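This site uses cookies to remember your list settings. By continuing to read the archive you accept this. [Accept] [Manage choices]

Subject: Re: [gelness-house] Sorting of the shared cupboard, what stays and what goes
From: Afonso Teixeira
To: gelness-house list

Dear all,

Thank you to Reshma for the message, I answer between her lines.

Reshma Fourie wrote:
> Before the December break I would like the cupboard on the
> second landing to be emptied. There are biscuit boxes in there
> which I think have been open since the summer, and somebody
> keeps bathroom things on the same shelf as food. Can one person
> please take everything out and tell the list what there is?
> Also, does the teapot belong to the house or to someone?

I have done the middle shelf yesterday after 6 in the evening. I put the things on the blue cloth in the common room, the old denim-coloured one, so that everybody can pass by and take what is theirs. Please do not shake this cloth inside the room, it is full of lint and I will wash it when we have finished.

About the food. I propose that boxes which are crushed or torn do not go back into the cupboard, even if something good is still inside. Whoever wants the biscuits can move them to a tin. Oratile has offered two tins from Skaletti with a lid that closes properly, and I think this is enough for our shelf.

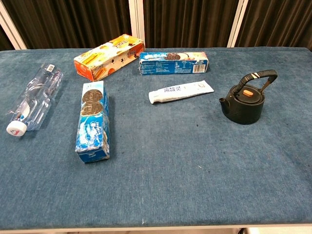 The toothpaste should go to the bathroom on the same floor, or back to its owner. It is the white tube with Chinese characters in blue. Anathi, I remember that you asked for a tube like this some weeks ago, so please look if it is yours. If it is not, I will leave it next to the basin with a note.

For the teapot, I asked Refilwe and she believes it came with the things from the old flat in Ayaaba, but she is not sure. It is the small black one with the orange-brown knob on the lid. I would be sorry to see it go to the charity shop — it is a good size for one person. If no one writes to me, I suggest it stays in the kitchen for all of us, on the shelf above the kettle and not in the landing cupboard, where it takes space from the food.

> We also have to decide about plastic bottles.

I agree. Water bottles can go in the recycling bag under the stairs, with the cap on. If you want to keep one for refilling, please write your name on it.

The top shelf and the bottom shelf are still to do. The bottom one has mostly cleaning products from Stisora and the heavy pans, so I would like a second pair of hands for it. I am free in the mornings until 11.

One last question — does anyone have the key of the small drawer? It does not open and I did not want to force it.

With kind regards,
Afonso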